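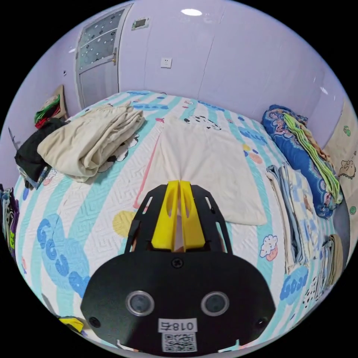
Yellow gripper fingers at the near edge of a white cloth on a quilted bed, with folded clothes to the right.

Nuvumlow releases Srour 2, planning software for grippers that handle cloth

SURNNESS, February. Hi from the four of us at Nuvumlow! I get to write the release this time, and I'm pretty happy about it, because Srour 2 is out today and it's the version I've wanted to use since we started the company.

If you haven't met Srour before, it's a perception and planning package for two-finger grippers. You give it camera views of a piece of fabric, and it gives you back a place to grab, a direction to come in from, and a path for the fingers. The first version did fine on a bare table with one towel in the middle. Then our early users took it into bedrooms, and, well, bedrooms have patterned quilts. Srour 1 loved a patterned quilt. It would find a lovely crisp edge, plan a lovely path to it, and the edge would be a printed stripe.

So most of the work in this release went into telling cloth from the cloth underneath it. The new edge finder looks at how a border changes as the gripper moves in, and it throws out lines that behave like ink. A thin white sheet of fabric on a mostly white quilt is still the hardest thing we ask of it (my personal nemesis), and it now gets its own test set, with 251 recorded approaches.
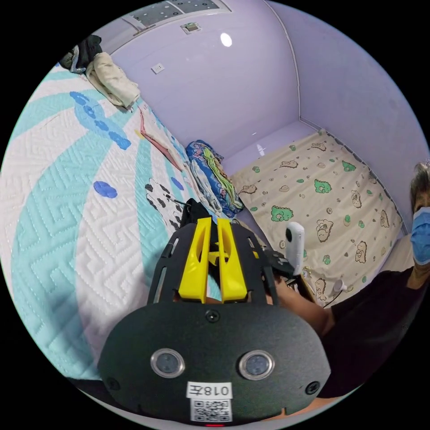
We also rebuilt the planner for two-handed work. Srour 1 planned each hand by itself and then checked for collisions, which meant a lot of waiting and a lot of replanning. Srour 2 plans both hands together on one shared clock, and you can lock one hand in place while you fiddle with the other. A full two-hand plan takes 86 milliseconds on our office desktop, down from 800 in the old version. I've been dragging waypoints around just for the fun of it.

A few smaller things I'm fond of: wide-angle lens correction is built in, so you can stop running your own script first. The replay viewer scrubs backward! And left and right recordings line up by themselves when you import them, even if one started late.

Our friends at Cakness have been running the beta since the fall, and they sent us 100 bug reports, some of them quite rude and nearly all of them right. The bad one, where a plan would flip the wrist over halfway through, is fixed. Folding fitted sheets is not supported yet. Please don't write in about fitted sheets.

Srour 2 is a free update for anyone with a Srour license, and the download is on your account page now. New users can try it for a month with every feature switched on. Old project files open as they are, but save a copy first, as Srour 1 can't read them once they've been converted.

About Nuvumlow
Nuvumlow makes planning and perception software for robots that work with soft things. We're based in Surnness. Press questions go through the contact form on our site, and one of us will write back.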